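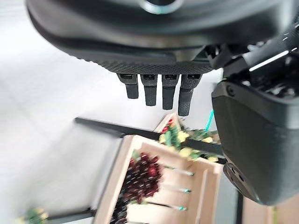 Wrist camera view during an approach to a crate of produce, with red grapes in one compartment.

About Nunside

Nunside is a research company working on robotic handling of mixed produce. We develop methods for picking up soft, irregular items from open crates with multi-fingered hands, and we test those methods on our own hardware. Our main line of work is a method called Rulteo, which controls the last part of a reach using images from a camera mounted at the wrist.

We do not sell robots. Our income comes from contract studies for packing and grocery operators and from licenses to the Rulteo software.

What we work on

A robot that picks items from a crate usually takes a picture from a fixed position, computes a grasp, and moves to it. This works well for boxes and bottles. It works less well for produce. Fruit shifts when a neighboring item is touched, leaves cover the parts a finger needs to reach, and the hand blocks the view from overhead during the final stretch of the motion. By the time the fingers arrive, the picture used to plan the grasp may be out of date.

A wrist camera keeps the target in view for longer, but its images have problems of their own. The hand takes up a large part of every image. The crate appears at steep angles. Objects close to the camera move quickly across the image and blur, while the fingers stay comparatively sharp. Many systems discard images of this type or slow the arm until they improve. Slowing the arm costs time on every pick, and in a packing operation that time is the main expense.

Rulteo uses the blurred images as they are.

The Rulteo method

Rulteo has a planning stage and a correction stage. The planning stage is conventional. A fixed camera finds a target and proposes a hand pose and a finger spread. Customers who already have a planner can keep it, provided it reports its pose in the robot's base coordinates.

The correction stage takes over once the hand is within a set distance of the crate. It reads each wrist image together with the joint positions recorded at the moment of exposure. The joint positions give the motion of the camera, and from that the method predicts how a stationary object at a given depth should smear. The measured smear is compared with the prediction. Where the two agree, the depth estimate is kept. Where they do not, the object is treated as moving or the depth as wrong, and that region is given less weight.

The fingers are handled separately. Their positions are known from the joint readings, so the image regions they cover are masked before the comparison is made. The visible fingertips are then used as a check on camera calibration. If a fingertip appears somewhere other than where the joint readings place it, the offset is applied to the whole estimate. We added this step after finding that small shifts in the camera mount accounted for a large share of early failures.

The output of the correction stage is a change to the planned hand pose and a closing time for each finger. The fingers do not have to close together. For a bunch of grapes, the method tends to bring the outer fingers in first and delay the inner ones, which spreads the load over more berries. This behavior was learned from trial data and was not written in as a rule. Leafy items get a different pattern, with a wider spread and a slower close.

Results so far

Our current reference test compares the complete method with the planning stage alone. The same hand, crates and item mix are used in both conditions. Arm speed is also the same, so the comparison says nothing about what the planning stage could do if the arm were slowed down.

A pick is counted as successful if the item leaves the crate, stays in the hand through a fixed transfer motion, and is released in the target area. With the planning stage alone, 70 percent of picks met that standard. With the correction stage enabled, the figure was 84 percent.

Most of the improvement came from items close to a crate wall. These are difficult because the fingers have little room on one side, and a small error in position puts a fingertip on the rim. Items lying in the open near the center of a compartment showed little change, as the planner already handled most of them.

The remaining failures fall into a few groups. Leaves that fold under a finger are often taken for part of the object beneath them, and the hand closes too high. Tightly packed fruit with little color variation gives the smear comparison few edges to work with, so the estimate falls back on the original plan. Thin sticks and rods near the crate sometimes pass through the image fast enough to be missed. We treat that last group as a collision problem and handle it with a model of the fixed parts of the test cell.

We report success by item type in all contract studies. A single overall figure depends heavily on the mix, and a crate of lemons will make almost any method look good.

Limits of the method

Rulteo needs accurate timing between the camera and the joint readings. Retrofitting it to an arm whose controller does not provide timestamps is possible, but performance drops and we generally advise against it.

The method assumes that the lighting does not flicker visibly within an exposure. Some warehouse fixtures do, and the resulting bands are read as motion. A filter for this is in development and is not part of the licensed version.

The method does not judge ripeness, bruising or weight. It supplies a hand pose and finger timing. Quality inspection has to be done elsewhere in the line.

Test cells

We run 2 test cells, named Obi and Ino.

Obi is the development cell. Its software changes often, sometimes several times in a working day, and its results are used internally only. New finger timing patterns, camera mounts and crate arrangements are tried there first. The crate stand in Obi can be set at a range of tilts. A steep tilt makes the far compartment easier to reach but causes loose items to settle toward the lower wall, and the setting has a measurable effect on results. For that reason it is logged with every trial.

Ino is the reference cell. Its configuration is frozen for the duration of a study, and every figure we publish or deliver to a customer comes from it. Calibration is checked at the start of each session and again at the end. If the two checks disagree by more than the permitted tolerance, the session is repeated in full.

The cells share a data format, so a trial recorded in one can be replayed in the software of the other. Replay does not reproduce contact. It is used to check perception changes before any time is spent on hardware.

How we began

Nunside started as a contract engineering office building fixtures and end-of-arm tooling for packing lines. Several customers asked for a gripper that could deal with more than one kind of fruit. We built a number of single-purpose designs, each of which worked on its intended item and poorly on everything else. Moving to a multi-fingered hand solved the mechanical part of the problem and left us with a perception problem, and work on the latter eventually became the whole business. The fixture work was wound down, although we still make our own crate stands and camera mounts in-house.

The first version of Rulteo tried to remove blur from the wrist images before using them. It was accurate on recorded data and too slow to run during a reach. The present approach, which measures the blur directly, replaced it. Parts of the older version survive in our offline labeling tools.

How we are organized

The research group has 6 full-time members, split between perception, control and hardware. There is no separate test department. Whoever proposes a change runs it in Obi, and a different member of the group runs it in Ino. The second person works from the written procedure alone. If the procedure is not sufficient to repeat the result, it goes back to its author.

Working with us

Most contract studies begin with a short feasibility phase. The customer supplies the item list, the crate dimensions and the required cycle time. We return success by item type, a list of failure modes with recorded examples, and an opinion on whether the application is ready for a pilot. In a number of cases the opinion has been that it is not.

Licensed versions of Rulteo are released each April. The license covers the correction stage, the calibration tools and the replay software. Trial recordings made during a contract study belong to the customer. We ask for permission to keep a copy for training, and studies go ahead whether or not that permission is given.

Study requests should include the hand model, the arm controller and at least one photograph of the crate as it arrives at the picking station.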